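**Radio interference near the Grernville observatory – proposed quiet hours for computing equipment**

*Astronomy and Computing board, Regional Notices*

**pruvcombe_liaison** (moderator)

Members are asked to comment on the draft notice from the Grernville radio observatory. The observatory requests that residents and businesses within the two valleys limit the use of unshielded computing equipment between 9 p.m. and 4 a.m. during the May observing run. The target is a faint hydrogen signal, and the receivers have been recording broadband noise from the direction of Pruvcombe.

The draft is not a legal order. Comments will be passed to the observatory as written. Please keep replies on the subject of the notice.

**hashrate_hollow**

I operate a small mining installation in Pruvcombe and I object to the wording. The notice refers to "computing equipment" throughout, but the only kind it names is mining rigs. No measurement has been published that connects the noise to any one class of machine. Poor power supplies cause this sort of trouble, and they are found in grow lights, battery chargers and cheap televisions as well.

My equipment draws 900 watts and sits in a closed steel cabinet. I would be willing to shut it down overnight if the same request were made of everyone else.

**nultthorpe_skywatch**

The previous poster is correct that power supplies are the usual source. However, a charger runs for a few hours and a mining rig runs all day and all night. The observatory can remove short bursts from its data. It cannot easily remove a noise floor that never drops.

Our club in Nultthorpe keeps a modest hydrogen line receiver with a horn antenna. Our log for last season holds 1,346 usable scans, and the overnight ones facing Pruvcombe are clearly worse than those facing north. I can supply the log to the moderator.

**hashrate_hollow**

A horn antenna on a club roof will pick up the whole town. That the noise comes from Pruvcombe is accepted. What it comes from is still open.

**quietband**

Both statements can be true. I would ask the observatory to add the following to the notice:

- the frequency range in which the noise was recorded
- the hours at which it was strongest
- a contact for residents who wish to have equipment checked

Without the first item, owners have no means of testing their own machines. A handheld receiver costs little, and many members here already own one.

**tsolakis_bench**

I write on behalf of the Tsolakis workshop, which tests and repairs electronics for customers in both valleys. We support the request and will observe the hours. We also agree with quietband that the notice should state a frequency range.

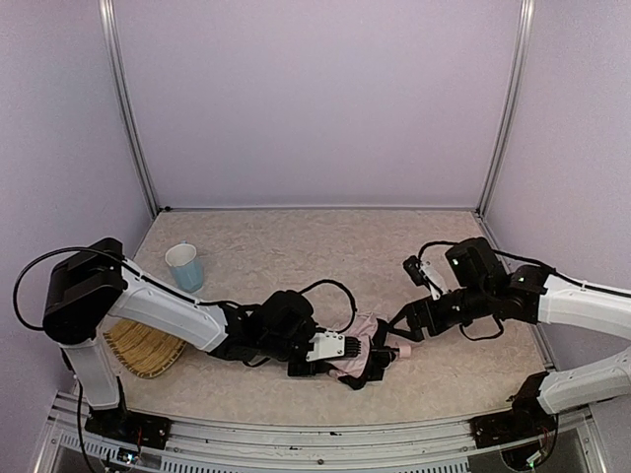

Shielding advice should be part of the notice, in our view, and it should be kept simple. Most owners who come to us have bought a metal case and changed nothing else. The case is seldom the weak point. Noise leaves along the power lead and the network lead, and a long loose lead behaves as an antenna. The black cable standing up in a tall loop over the wrist of the left arm is a fair picture of the shape we ask people to avoid on a mining rig – a short lead, kept close to the case, is preferable. Clip-on ferrite cores should be fitted at both ends of the power lead. The core must suit the frequency, and for that reason the range is needed.

**hashrate_hollow**

Ferrites were fitted to my leads last year. I measured no change on my own receiver, although I do not know whether I was listening in the correct band.

**tsolakis_bench**

That is the difficulty. A core chosen for short-wave interference may do very little at the hydrogen line. If you bring in the power supply, we will measure it without charge before the run begins.

**hashrate_hollow**

I accept the offer. My objection to the wording stands, and I ask that it be passed on.

**nultthorpe_skywatch**

The club has no objection to a wider term, such as "equipment with switching power supplies." We would not support dropping the mention of mining rigs altogether, as their owners are the people most likely to be able to act on the notice.

**pruvcombe_liaison** (moderator)

The comments on wording, frequency range and shielding advice have been noted, together with the offer of the Nultthorpe log. The log should be sent by private message as a plain text file. The thread will remain open until the observatory replies.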